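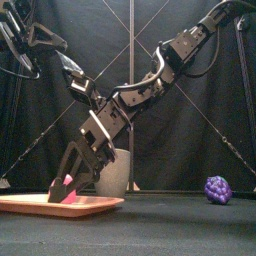 Cooking for the Family, Evening Course
Handout 2: Beans, Lentils and the Weeknight Pot
Titbridge Adult Learning, Kitchen Room
Tutor: Kenna Buchanan

Welcome back, everyone, and thank you for all the soup stories last time (I'm still thinking about the one with the blender lid!). Tonight we're moving on to dried beans and lentils, which I know some of you have been a little nervous about, and I promise they are much friendlier than they look sitting there in the bag.

Lentils first

If you have never cooked a dried pulse in your life, start with red lentils. They need no soaking at all, they are done in 15 to 20 minutes, and they fall apart into something soft that small children will usually eat without much of a fight. Spread them out and pick them over for little stones, then rinse them in a sieve until the water stops looking cloudy. Brown and green lentils hold their shape better and take longer, 25 to 35 minutes depending on how old they are, and they're the ones I'd pick for a shepherd's pie or a salad.

Many of the dishes we call dal come from India, where the word covers the dried pulse as well as the finished dish, and there are more versions than we could get through in a year of evenings. Ours tonight is a plain one, with onion, garlic, turmeric and cumin. Go easy on the chili if you're feeding little ones and put a dish of it on the table for the grown-ups.

Beans

Soak them overnight in plenty of cold water, more than you think, as they swell up a good deal. Drain, rinse, cover with fresh water and bring to the boil.

Please read this part twice: red kidney beans must be boiled hard, properly bubbling, for at least 10 minutes before you turn them down to a simmer. A slow cooker doesn't get hot enough to do this job, so boil them on the stove first. Canned ones are already cooked and can go straight in.

Red Lentil Dal for a family

2 onions, chopped small
2 cloves of garlic
2 tablespoons of oil
1 teaspoon each of turmeric and ground cumin
1 1/2 cups red lentils, rinsed
4 1/2 cups water
Salt, and the juice of half a lemon

Soften the onions in the oil, and do take your time here, 10 minutes at least. Add the garlic and spices and stir for a minute, then the lentils and water. Simmer with the lid half on, stirring now and then so the bottom doesn't catch. Salt and lemon go in at the end. It will thicken as it sits, so loosen the leftovers with a splash of water.

For next time

Cook one pot of any bean you like and write down how long it took. Bring a small tub if you'd like the rest of us to taste! The Lamptey book has a lovely black-eyed pea stew on page 146 if you're short of ideas. We'll be doing burgers and patties, so bring an apron and a container with a good lid.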